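**Ticket 642: member loan fund, interest rounding on the Lowther pot**

Opened 4 Aug 2021. Status: open, in the way a window is open when the frame has painted shut. 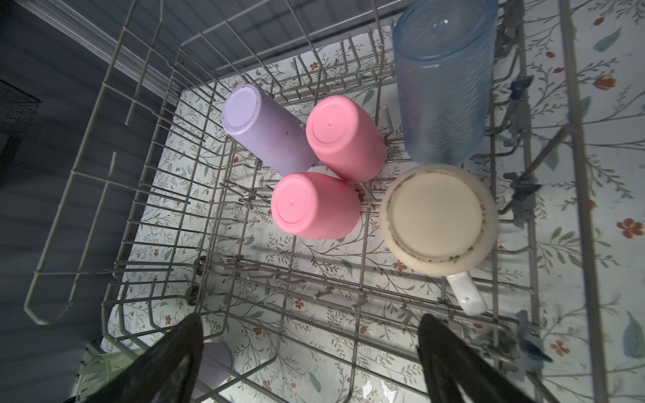
Tihomir Vukadinović: I've read the whole thread and I still don't see why a fund set up to fix the economy can't divide by twelve. Could someone tell me which of my two statements is the real one?

Fair question. Neither, as of this morning.

**What was reported**

Members who lent to the Lowther community pot get a statement from Tallgate (our ledger software) and a second one from the website. The two should match. For 409 members they don't. The gap is pennies, but we did promise radical transparency on the front page, in large type.

**What we tried**

1. Re-ran the May interest job. Same result, only slower.
2. Cleared the website cache. This is step two of every ticket we have ever had and has yet to fix one.
3. Exported both sets of statements and compared them line by line. Tallgate rounds each month's interest. The website adds up the full year and rounds once, at the end. Both are defensible. Together they are a support ticket.
4. Asked Etville how they handle it, as they run the same setup for their housing pot. They said they turned off the website statements and told members to phone. We'd like to keep that one in reserve.

**Found along the way**

The Rostville pot has the opposite problem: its statements agree perfectly, and both are wrong. Somebody set the rate at 4 percent in Tallgate and the website copied it over without a murmur. The loan agreement says 2. Moved to its own ticket so it can be ignored separately.

**Current fix**

Website now reads the monthly figures straight from Tallgate and does no arithmetic of its own. Tested on a copy of the Lowther data and the statements match to the penny. Going live needs a sign-off from the finance circle, which decides by consent and meets when it has enough people — so please don't tell members a date.

**Reply sent to Tihomir**

Sorry for the muddle. The Tallgate statement is the one we'll pay on, once the circle confirms it. Your money hasn't moved. If the final figure comes out lower than either statement you've been sent, we'll pay the higher one.

**Note for whoever picks this up**

That last sentence went out before anyone checked whether we're allowed to say it. I've asked. Leave the ticket open until there's an answer, and please don't re-run the May job again. It sends emails.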